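Workshop notebook – glue bench
October, Saturday entry
Reading time: 4 min

Second go at the hide glue question. Last time I wrote that the Rarketti pearls were "noticeably stronger" than what we had been using, and I would like to take that back, or at least park it. I had two joints to go on and I had paid for the glue. That isn't a test, it's a receipt.

What the Rarketti sheet claims: soak overnight in cold water, warm gently, brush on, close the joint, leave it until the next day. Fine, that's how everybody does hide glue. It also claims that their pearls keep their strength through repeated reheating "without measurable loss." Measured by whom, and on what? There is no method on the sheet and no numbers. The supplier in Skistdale couldn't tell me either, just that the chair people like it. Chair people like all sorts of things.

So, today. Offcuts of beech from the bench leg job, planed the same morning, all from one board. Lap joints, same overlap on all of them, marked out with the knife and not the pencil because last time the pencil lines wandered. Two batches of glue from the same bag. Batch A soaked Friday night and heated once. Batch B is what was left in the pot from earlier in the week, kept in the fridge with the lid on and reheated each day. Clamped with the small Fladico clamps, the ones with the orange handles that slip a bit if you don't back the screw off first. Anybody borrowing them: they go back on the rail, not in the drawer.

Notes while gluing up:

Batch A was thick to start with. I thinned it with a splash of warm water, by eye. Yes, I know. It means A and B were not at the same thickness and I can't pretend they were. B ran off the brush quicker and had the smell it gets after a few days. No mold that I could see.

Open time was short for both. The shop was cold first thing and I had not warmed the wood. Two of the A joints had started to gel before I got the clamp on and I should have scraped them and started over. I marked them with a cross on the end grain and left them in the set, so whoever breaks them can decide whether they count. My opinion is they don't.

On the matter of load. Adomaitis brought out a jig plan a while back that everyone in the trade passes around, with a lever arm and a bucket you fill with sand until the joint lets go. I built it. I have doubts. The plan says it is good up to 2000 newtons, but the arm on mine flexes well before that and the bucket swings, and a swinging bucket is not a steady load. First joint let go at 906 by the spring scale. That looks like a wonderfully exact number, and I don't believe the last two digits at all. If the next one goes at 850 I won't be able to say whether it was the glue or the bucket.
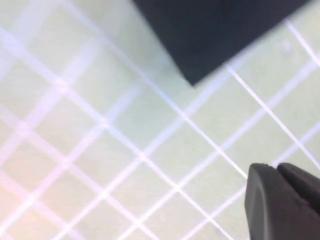 Does reheating weaken hide glue?

Probably, if it is done often enough or hot enough, but nothing on this bench has shown how much. The old books say the glue breaks down with heat and time, and I would take that over a supplier's sheet. What I want to know is whether a working week in the fridge makes a difference you would ever feel in a chair or a drawer, and one broken lap joint doesn't answer that.

Things to fix before breaking the rest:

– Stiffen the lever arm. There is a length of ash behind the bandsaw that would do. Check it for the split near the end first.
– Hang the bucket on a short chain with a guide so it can't swing.
– Look at the broken faces every time and write down whether it was wood or glue that failed. On the first one there was torn beech across most of the overlap, so the 906 may say more about the board than about the pearls.
– Weigh the water for the next batch. Use the kitchen scale. No splashing.

Leave the clamped ones alone for 3 days, whatever the sheet says about the next day. The pot is washed. Batch B is still in the fridge, labeled, bottom shelf. Please don't use it on anything real, and don't throw it out either.

Also, the thermometer on the glue pot reads two degrees higher than the one from the finishing room. No idea which is right. Boiling water check on Monday if I remember.

Glue bench notebook | Contact the workshop | © Glue bench, all entries | Back to top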